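Filed under: Fields & Facilities, Softball, Safety
Search this site Go
14 comments 37 shares

Cerkgate Park, Pre-Season Field Walk
Checklist with comments
Walked by: Corinne Whitfield and Imad Qaisi
Diamonds: Rosmont (the big one) and the practice infield

Hello again, everybody! Same list as last year with a few lines added at the bottom, and my comments have gotten longer, so get yourself a coffee. OK means we looked at it and were happy. FIX means it has to be done before the first pitch. WATCH means it's fine today but I'd like somebody to look again in a few weeks. If you coach at Cerkgate you should read the whole thing, even the parts about the other diamond, since we all end up swapping fields when it rains.

INFIELD

1. Skinned area level, no ruts or lips. FIX
The lip where the dirt meets the outfield grass has built up again behind second base. You can feel it with your foot if you shuffle across it, and a ground ball is going to feel it too. Imad raked at it for a good while and got the worst of it down, but it really wants to be cut out and reset. Please drag in circles and stop short of the grass! I know I say it every season.

2. Base anchors flush and plugs in place. FIX
First and third are good. The sleeve at second is sitting proud of the dirt, enough to catch a toe on a slide. Until it's been dug down I don't want anybody sliding into second at practice.

3. Double first base, orange side in foul territory. OK
Clean and tight, and on the correct side this time.

4. Pitcher's plate secure, landing area filled. WATCH
The plate doesn't rock. The hole in front of it was filled and tamped in December and has settled a little, as they do. There's a bucket of clay in the shed with a tamper next to it. Pitching coaches, top it up when you finish, and don't leave it for whoever comes next.

5. Batter's boxes. OK
Nice and firm. I was pleased with these.

OUTFIELD AND FENCES

6. Turf free of holes, glass, stones. WATCH
Left field at Rosmont is the best I've seen it. Right field has a soft patch near the line where the water sits. We put two cones on it and walked the rest slowly, side by side, and picked up a handful of gravel that must have come off the path.

7. Fence fabric tied at the bottom, no curled wire. FIX
The fence there went up in 1992 and most of it has held up better than I have, but along the right field side the bottom wire has come loose from its ties and is curling in toward the field. An outfielder going down on her knees for a ball would meet it face first. This is my number one item on the whole list. Imad has taped over the sharpest ends as a stopgap, and I do mean a stopgap.

8. Fence cap, full length. FIX
We have 300 feet of yellow cap in the shed, bought last fall and still in its boxes. It needs a couple of people and a sunny afternoon, when the plastic is soft and goes on easier.

9. Gates latch and open outward. OK
Both latch. The one by the bullpen squeals something terrible, but it latches.

BACKSTOP AND DUGOUTS

10. Netting free of holes, cables tight. WATCH
The Desto net behind home plate has one repair from last summer, low on the third base side, and the stitching is holding. I leaned my whole weight on it and it gave about as much as I'd hope. The top cable looked a touch slack to me and just right to Imad, so we've written WATCH and agreed to be friends about it.

11. Backstop padding. OK
All straps present. A little mildew, which came off with soapy water.

12. Dugout floors, benches, helmet rack. FIX
One bench board on the visitors' side is split down its length. We turned it over and the other side is split too. The floors are fine but please remember that metal cleats on painted concrete are like ice skates, and the players should be walking in there. I'd be very glad if every team kept a spare pair of ordinary shoes in the dugout for rain delays. 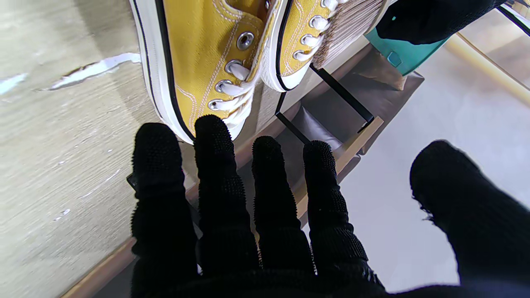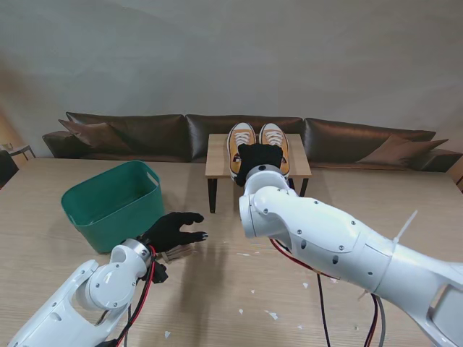
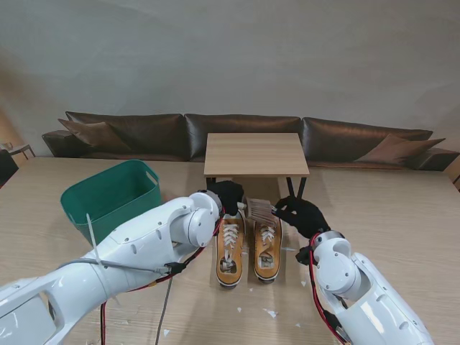
13. Dugout rail netting. OK
Tight from end to end. No gaps at the posts big enough for a ball to come through, and we tried it with both sizes.

BLEACHERS

14. Frames, bolts, footboards. WATCH
Rosmont will seat 600 if everyone is feeling friendly, and we walked every row of it. Two bolts on the top section turned by hand, so we snugged them down with a wrench and marked them with paint. If the paint lines don't match up the next time somebody looks, the bolt has moved, and I want a phone call.

15. Guardrails at top and sides. OK
Solid. Please don't hang banners from the top rail, though. They catch the wind like a sail, and it pulls on the brackets.

16. Foul ball signs visible. FIX
The sign by the snack window has faded so badly that I only knew what it said because I've been reading it for years. A new one is on order.

EMERGENCY AND EQUIPMENT

17. First aid kits stocked. FIX
Cold packs are down to the last one and the big triangle bandages have vanished. Everything else is in date.

18. AED in its cabinet, light showing ready. OK
Green light. The cabinet isn't locked and must never be locked.

19. Lightning horn. OK
We gave it one short blast at nine in the morning and I'd like to say sorry to the family with the stroller.

20. Pitching machine, cord, and screen. WATCH
The Zein machine runs smoothly on both wheels. The cord has a flat spot near the plug where I believe it's been shut in the shed door. No bare wire, but check it every time before you plug it in, and if you see copper, cut the plug off so it can't be used. The L-screen has good net and one wobbly foot.

21. Ambulance access. OK
The chain across the service road was down and the lane was clear. Keep it that way on tournament mornings, even when the lot is full and you're only going to be a minute.

Reinspection: items 1, 2, 7, 12, and 16 will be walked again before opening day. Item 8 whenever we can get the people. If you can spare an afternoon for the fence cap, tell me or Imad and bring gloves, and I'll bring the lemon bars.

Comments (14) Show oldest first

Dugout3 wrote:
Is the practice infield open while second base gets fixed at Rosmont? My 10U girls are going stir crazy.

Corinne Whitfield wrote:
Yes, it is! Same anchors but all of them are flush over there. Use the rubber bases from the blue bin, and please put them back in the blue bin.

Imad Qaisi wrote:
The cable is fine, Corinne.

Load more comments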